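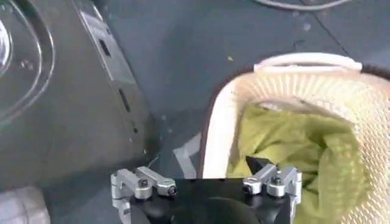 The gripper and the green stuff: Rule 6 territory.

There are 19 rules for letting a robot do the washing, and the first says what a sock is. Carolina Cunha wrote it in May, after two firms spent a morning arguing over whether a pair counted as one item.

The rules are known as the Woloter code, and they cover machines working in laundries the public can walk into. Hirex has signed up. Listar has signed up to 16 of them and would like a word about the rest. Most of the code is plain housekeeping. Look inside the drum before loading. Keep cables out of the walking route. Rule 6 says the fingers must close on cloth and leave the basket alone, which sounds obvious until you price baskets.
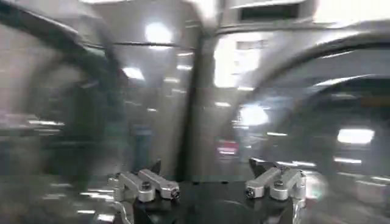
SPEED AND MANNERS

An arm on the move sees the world much as I do from a night bus. The code therefore forbids any decision taken mid-swing: the arm stops, looks, then chooses. Cunha wanted a full second's pause. The firms wanted none, and the final wording is "a settled view", a phrase that could keep a lawyer in biscuits for years.

Doors get a page and a half. An open one must be treated as something that may be shut by a passing human at any time, probably with a hip.

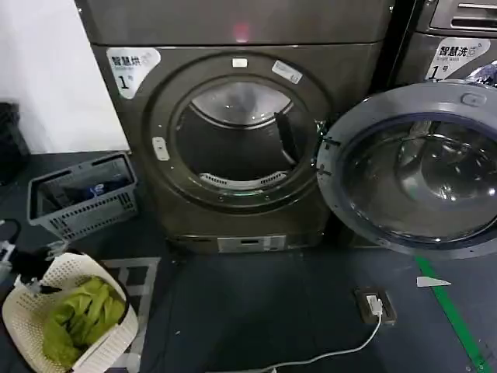 Onyekachi Tamuno thinks the whole thing is too soft. A rule that can't be failed is a wish, he told me, and he would swap half the code for one test: 1000 loads, with every dropped garment written down, including the embarrassing ones. Cunha replied that she would gladly read the results if he did the ironing.

They do agree on Rule 14. Whatever else is within reach, the robot's business is the laundry, and it keeps its fingers off the shopping.

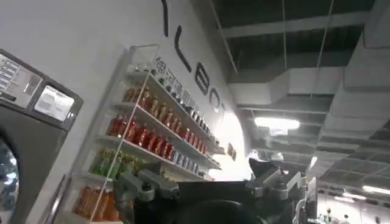

Fingers open, bottles on the shelves. Rule 14 applies.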